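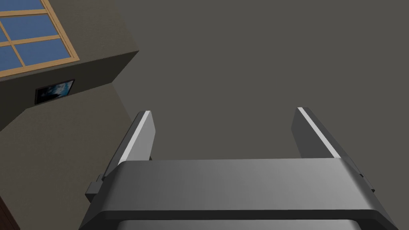

The gripper in the simulated room, jaw open, from the wrist view the operators work with.

"Watch my left hand, because that's the one that gives me away," says Amancay Saavedra, and she's right. Every time she closes the jaw on the drawer handle with her right thumb, her left hand pinches the air too. She has done this for 3 years and still can't stop it.

Saavedra runs teleoperation at Ustideck, where the job is to show robots household chores by doing the chores for them. She steers the arm with a pair of handheld controllers, the software records every move, and a learning program called Fladilent tries to pick up the habit. Much of it happens in simulation, in a plain gray room with a blue window and one small framed picture on the wall.

"I love that room," she says, laughing. "I've spent more time in there than in my own kitchen. The wrist view tips over when you roll the arm, so you get the window at some crazy slant, and the first week you feel seasick. Then one morning you don't, and you're just in the hand."

The drawer task took 157 demonstrations before the robot would do it on its own. The next one, moving a cup from a shelf to a table, took 728, and Saavedra blames herself for a good part of that.

"I was too smooth. I came in on the same path every time, very pretty, and it learned my path. Move the cup over a little and it was lost! So we went back and I started badly on purpose – wrong angle, too high, fingers too close together – and then fixed it. It needed to see me fix things."

She would like new operators to hear that early. Her own training was one afternoon and a printed sheet, and she remembers throwing out good recordings over a wobble.

In June the team moves to Cabral, the real arm, where she'll guide the wrist by hand for some tasks. She has tried it twice. "You feel the weight of it. You feel the drawer stick. I came home and told everyone about a drawer."

Will she miss the controllers? "I'm not giving them up. We have 1000 cup runs to record first."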